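The Night Shift Mug

Igor Jireš had worked the desk at the Clistano for eleven winters, and for all of them he had kept a mug. The first two were china and both broke. The one he had now was pale green on the outside and steel on the inside, and it had come from his daughter in February, in a box with too much paper in it.

The desk was a black board, very shiny, laid over the old one when the hotel changed owners. It showed everything. Boris Machala, who had the day shift, wiped it every time he walked past.
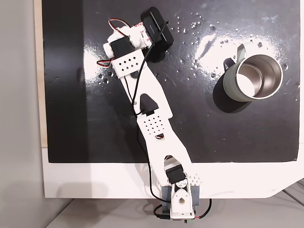
"Why don't you drink it in the kitchen?" Boris asked.

"The phone is out here," said Igor.

Boris thought about this and went home. It was ten at night. The hotel had one guest, a man from Arnico who was in room 203 and had asked for a quiet floor. All the floors were quiet.

At eleven Igor filled the mug. At midnight he wrote up the book. The heating bill had come to 3,653 and he copied the number twice, once in the book and once on the slip for Mr. Bartoš, who owned the place and didn't trust the book. Then he reached for the phone, though it hadn't rung, and caught the mug with his sleeve.

It didn't go over. It rocked and put some water on the board, and he sat and looked at it. Next to it was the little black case he kept his hearing aids in. He took them out at night when there was no one to hear.

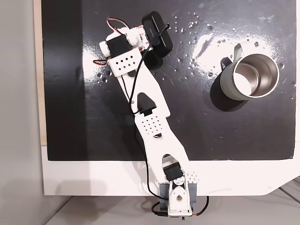 The mug upright, and drops of water between it and the case.

The man from 203 came down at one. He was in his socks.

"I can't sleep," he said. "It's too quiet."

Igor put his hearing aids in and asked him to say it again. The man said it again. Then he sat in the chair by the door and talked about his work - he sold pumps - and about a house in Drakthorpe he had nearly bought. Igor had never been to Drakthorpe. He said it sounded damp, and the man said it was.

By two the man had gone back up, and Igor rinsed the mug and brought it out again.

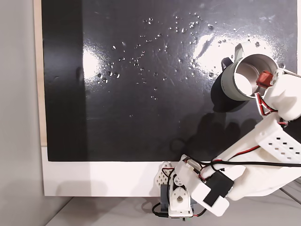 Boris always came in at six with his coat still buttoned. He said good morning and went straight to the desk. There were drops all over the black, dozens of them, small and clear, and a few had wandered off toward the middle. The old wipe marks showed between them. Igor waited for him to say something about the kitchen.

"Anyone come down?" Boris asked.

"One. He couldn't sleep."

Boris took the cloth off its hook, looked at it, and hung it back up. He unbuttoned his coat.

"Is there any tea left?" he said.

Igor went to put the kettle on.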